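Kitchen tips: weighing and logging portions

Set the scale on a level part of the bench and let it run for a minute before the first reading. Most household models drift by a gram or two when they are first switched on. Check it with a sealed 500 mL bottle of water once a month, always the same bottle, and write the reading inside the cupboard door.

Weigh dry goods before cooking. Rice and pasta take up different amounts of water each time, so a cooked weight is only useful if you know the weight of the whole pot. For a batch meal, weigh the empty pot first, subtract it from the total, then divide by the number of serves. My last lentil batch came to 1,608 g, split into 5 containers.

Fibre is easier to raise in small steps. Add one high-fibre item every few days – oats, barley, chickpeas – and increase fluids at the same time. Anyone on regular medication should ask a pharmacist about spacing it from fibre supplements.

Oils are the usual source of error. Put the bottle on the scale, zero it, pour, and read the negative figure. A level metric teaspoon holds 5 mL.

Stone surfaces, veined
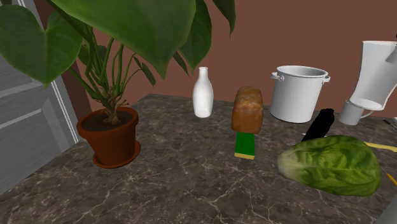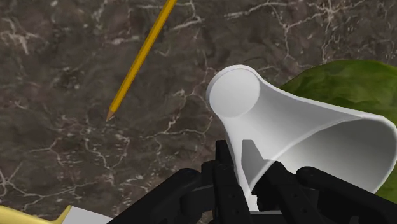 Log the portion before eating, while the figure is still on the display. Effie Sutherland keeps a pencilled sheet on the fridge and enters the totals at night, which works if the columns are ruled in advance. Label frozen serves with the weight and the month. In February I discarded 11 tubs with no label at all.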